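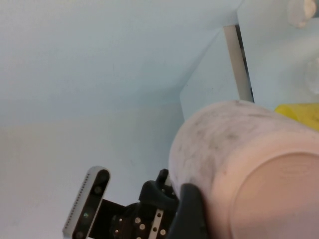

Figure 6. Wrist view with the gripper closed on a pink object.

6.3 Setting up the cup and rack task in Pidex

This section covers the two-arm cup and rack task on a Bredum bench. It assumes that both arms are homed and that hand-eye calibration (section 6.2) has been completed for each wrist camera.

Starting the streams

1. Start the Drernell bridge on the control computer. It listens on port 3642 unless you changed it during installation.

2. Open Pidex and choose Streams > Add all. Each wrist camera and the fixed camera should show a green status dot in the stream list.

3. Set the sync window to 370 ms. Frames that arrive outside the window are dropped and counted in the log.

4. Open the self mask editor for each wrist view. Paint over the fingers, the bracket and any part of the camera housing that stays in the same place when the arm moves. Do not paint over the held object.

Note: The self mask is stored with the arm profile. If you swap fingers, make a new mask before you record or run anything.

5. Close the gripper on a cup and check the overlay. The cup outline should follow the rim you can see. A cup held sideways hides part of its own opening, so a partial outline is normal.
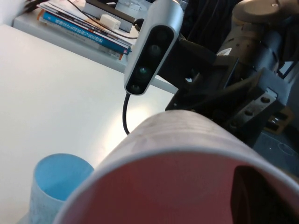 Can I run the task with the wrist cameras alone?
You can test grasps that way, but the planner needs the fixed camera to find the rack before it will place a cup.

Defining the work surface

6. With both grippers open and nothing held, select Surface > Fit plane. Pidex fits one plane for each flat area it finds.

7. Delete any plane you don't want the arms to use. If the bench is made of separate boards, keep each board as its own plane and mark the space between them as a keep-out strip.

8. Add a margin to every outer edge. The planner treats the margin as a wall for the fingers and the wrist.

CAUTION: Depth readings inside a narrow, shadowed gap are often missing. Pidex may fill the hole and join two planes into one. Check the plane view after every fit, and draw the keep-out strip by hand if it is missing.

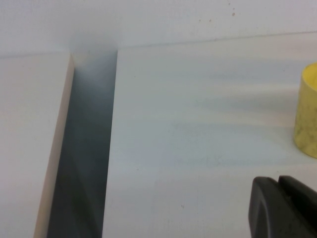 Does the surface have to be fitted again every time I start Pidex?
Only if the bench, the arms or the fixed camera have been moved. Otherwise the last saved fit is loaded with the task file.

Placing a cup

9. In the fixed view, click the tray of the rack and then the top of each peg. Pidex stores these as place targets. Click the cap where a peg has one – a click on the shaft gives a target that is too low.

10. Assign each target to an arm. An arm with no target waits with its fingers clear of the rack.

11. Set Approach to From above and Turn cup to On. The cup is turned mouth down before the final descent.

12. Set the number of retries to two. Run at low speed and keep a hand near the stop button.
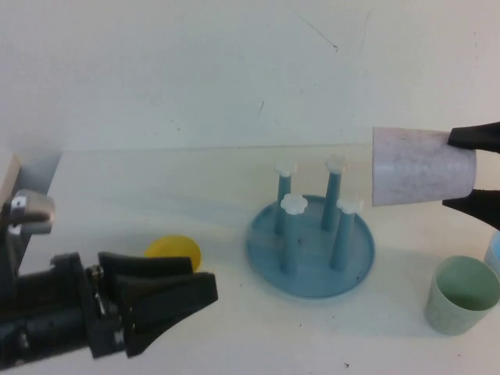 If a placement fails

Error 1823 means that the planner found no path for the turn. Move the target arm back to its ready pose, clear any upright cups from below the path, and plan again. If the error comes back, reduce the edge margin in step 8 in small amounts.

If the cup stops short of the peg, check the rack target in the fixed view. A rack that has been bumped needs step 9 repeated for all of its pegs.

If the outline jumps between the held cup and a cup on the table, lock the track (Track > Lock to gripper) before the arm starts to lift. The lock is released when the fingers open.

Settings for Eyvindsson grippers are listed in appendix C. Section maintained by Maja Grabowska.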